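Home | Posts | Reading list | About | Contact

October, posted by Li-hua Huang

Went to the heritage symposium at Rasholm, came home grumpy

I should say up front that I paid my own way to this. Nobody at Prorness owes me a nice review and I don't owe them one. I spent two nights in a guest house with a shower that ran in pulses, I ate a lot of egg sandwiches, and I sat through more opening remarks than talks on the first morning.

The symposium was called "Shared Roads: Trade and Settlement Between Two Shores," and it was hosted by the history department at the Rasholm campus with money from the Prorness Foundation. The program promised 146 papers. I've been going to these things on and off since graduate school, which I left without finishing, and I have never seen a meeting get through 146 papers in three days and have anyone learn much. You divide people among parallel rooms, you give each speaker a quarter of an hour, and then the chair holds up a card with "2 MIN" on it just as they get to the part you came for.

The opening took the whole first morning. The dean welcomed the rector, the rector thanked the dean, and then the foundation's director thanked them both and told us about the foundation. There was a plaque. There was a film about the campus, with drone shots, shown to people who were sitting on the campus. I kept a tally in the margin of my program of how often the word "dialogue" came up and gave up before the coffee break. When the floor was finally opened, there was time for one question, and it was from a man who wanted to know whether lunch tickets were transferable.

I know the argument for all this. Without the ceremony there's no money, and without the money there's no meeting. Fine. But I'd like somebody to show me the accounts for the plaque.

The big claim

The main reason I went was the Skivness material. If you've read this blog for a while you know I've been following it. For anyone else, Skivness is a low mound near the old shoreline, and a team has been digging it for several seasons. The press release last spring said they had found "a 2,000-year-old trading port that rewrites our understanding of the region." I have a folder at home of clippings about things that rewrite our understanding of the region. It's a thick folder. The understanding mostly stays where it was.

So here is what was shown, as well as I could write it down. There is a stone footing that runs for some distance and then turns a corner. There are storage jars, mostly in pieces, of a type that isn't made locally. There's a handful of weights. And there's a layer of silt beside the footing that the team reads as the bed of a harbor basin.

The jars I'll accept. The speaker had good slides of the rims and the clay, and she was careful to say which ones had been tested and which ones they were only guessing at by eye. Imported jars tell you that somebody was getting goods from across the water. They don't tell you the boats came in right there. I have a jar of mustard in my fridge from another continent and I don't live in a port.

The footing could belong to a quay. It could also belong to a big building that happened to be near the water. When someone asked about mooring stones, or rings, or worn edges where ropes might have rubbed, the answer was that they hadn't reached that level yet. I wrote "NOT YET" in my notebook and underlined it, and then I wrote it three more times over the next half hour. The silt dates? Not yet. The seeds? With the lab. The far side of the basin? Next season, if the permit comes through.

None of that is bad work. It's how digging goes. What bothers me is the distance between the talk, which was modest and had its doubts right there on the slides, and the banner in the lobby, which said THE LOST PORT OF SKIVNESS in letters as tall as a child.
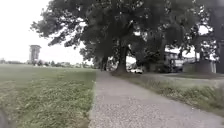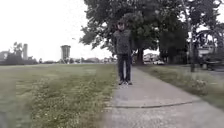
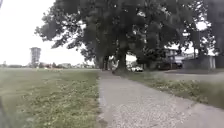

Outdoors, on the path and on the sidewalk

The paper I'd recommend

The best thing I heard was in the smallest room, on the second afternoon, up against a keynote. Vasylyna Pylypenko gave a paper on the Boiko ledgers, and I think there were more chairs stacked against the wall than there were people sitting down.

The ledgers are the account books of a merchant family that shipped dried fruit, rope and soap for several generations. They've been known for ages. People quote the same few pages from them, the ones with a shipwreck and a quarrel over a dowry, because those pages are fun. Pylypenko read the boring ones. She went through 200 entries for rope alone, writing down who bought it, how it was paid for, and how long the family waited for the money. What she found is that a large part of the trade that had been described as going overseas was going a short way up the coast and back, under names that had been read as foreign places and were in fact the nicknames of warehouses.

That's a small result. It knocks a few arrows off a map that a lot of us have in a textbook somewhere. She didn't say it rewrote anything. She put up a table and explained which entries she couldn't read, and said that if the unreadable ones all went against her, the conclusion would be weaker but would still stand. I could have hugged her.

I do have a quibble. She takes the ledgers at their word about payment dates, and a family that was behind on its duties might have had good reasons to fudge them. I asked about this afterward, in the hallway, and she said yes, she'd worried about it too, and that there's a set of customs receipts she could check against if the archive would ever let her order more than 3 boxes a day. She also told me I was the second person to ask, which made me feel less clever than I had a minute before.

Posters

The posters were in a corridor by the bathrooms. I like poster sessions, because you can walk away from a bad one. There was a decent one on mill sites, and one on repairs to mosaic floors that I'd have liked to read slowly, but its author was standing so close to it, looking so hopeful, that I nodded a lot and moved on. Sorry to her. I took the handout and the handout is good.

There was also a poster that used a computer model to predict where undiscovered settlements ought to be. It predicted they ought to be near water, on flattish land, close to other settlements. I asked how many of the predicted spots had been visited. See my notebook, above, under NOT YET.

The closing session

I'd thought about skipping it and I wish I had. The closing session produced a "Rasholm Statement," which had been drafted before the meeting began. I know that because a copy was in my tote bag on the first day, folded inside the map. It called for more cooperation, more training for younger scholars, and a permanent center. The center would be at Rasholm. The foundation would be pleased to consider supporting it.

We were asked to approve the statement by applause. A woman two rows ahead of me put her hand up to ask whether "the international community" in the fourth paragraph meant anyone in particular, and the chair said that wording could be taken up by email. Then everyone clapped and it was approved. I clapped too, a bit, mostly since the people on either side of me were doing it and I had a pen in my hand that I needed to put down anyway.

About the younger scholars: they got the worst slots, early on the first afternoon when everyone was still at lunch, and again at the very end when people were already wheeling their bags out. One student gave her talk to her adviser, me, and the man running the projector. Her subject was grain measures and she had the sense to bring a real measuring bowl along and pass it around. If the statement is serious about training, swapping her slot with the campus film would have cost nothing.

Odds and ends, for anyone thinking of going next time

The registration fee covers lunch but not the dinner, whatever the website says. Bring cash for the dinner.

The bookstall had the proceedings of the previous meeting for sale, and I bought them. A good third of the papers I'd circled in that old program aren't in there. Withdrawn, late, never written up, who knows. I'd be interested to see the same count done for this one when the volume comes out, and I may do it myself.

The library next door is open to visitors if you ask at the desk and leave an ID. It has a run of old survey maps in flat drawers, and I spent most of the third morning with those when I should have been in a panel on "futures." One of the sheets has Skivness on it. The surveyor marked the mound and wrote next to it, in small neat letters, "salt works?" I've sent a scan to the dig team with a polite note. I haven't heard back, and it's only been a week, so I'm not reading anything into it. A question mark on an old map isn't evidence of much either. But salt works would have a footing, and a basin with silt in it, and plenty of jars.

If they write back I'll put up a second post. The Pylypenko paper isn't published yet, so please don't email me for it, I only have my notes.

Older post: Why I stopped trusting population estimates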